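Casham Table & Shelf > Decorating > Faux Fruit FAQ

Search this site Go

Faux Fruit FAQ

I get so many messages about my fake fruit (more than about anything else I own!) that I've finally put my answers in one spot. I'm Heriberto Rosales, and I've been fussing with bowls and baskets for years.

Why a wire basket and not a bowl?

You can see the fruit from the side! A deep bowl swallows everything but the top layer, so you end up buying a ton of fruit just to fill the bottom. With open wire, three or four pieces already look like something. I like green ones grouped together with one loud color up front, and an orange bell pepper does that job nicely. Yes, a pepper in with the fruit. Try it.

What goes underneath?

A round woven placemat, nearly always. Bare wire on a wood table looks a bit cold to me, and the placemat warms it up and keeps the feet of some baskets from scratching. Mine is natural fiber and sheds a little, so shake it outside.

Should I lay everything out first?

Please do. I spread the whole collection over the table, grapes and limes and mangoes and all, and then fill the basket from there. If I pull pieces straight out of the storage box I always use the same five. 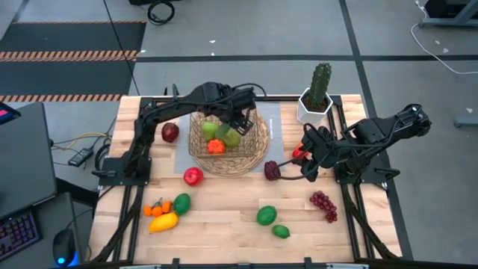
How many pieces do I need?

I own about 25 and never use them all at once. If you're just starting, get a few apples, a pear, something orange and one bunch of grapes. Grapes are great because they can drape over a rim or lie beside the basket and fill an awkward gap.

How do I pick a pear that doesn't look fake?

Look for speckles and a stem! Real pears have freckles, and a plain shiny green one reads as plastic from across the room. I want a matte skin, a touch of yellow toward the top, and brown dots that bunch up near the neck. When I set it down I lean it a bit, so it looks like somebody just dropped it there.
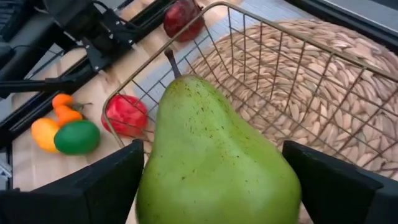

Speckled green pear, with the wire basket and woven placemat behind it.

How do you clean them?

Dry paintbrush for the stems and leaves, barely damp cloth for the rest. Don't soak anything with a painted finish. I did that to a peach in February and it came out blotchy.

Can I mix real and fake?

I wouldn't. My brother-in-law bit a lime wedge at our place in Stukley and I still hear about it at Thanksgiving.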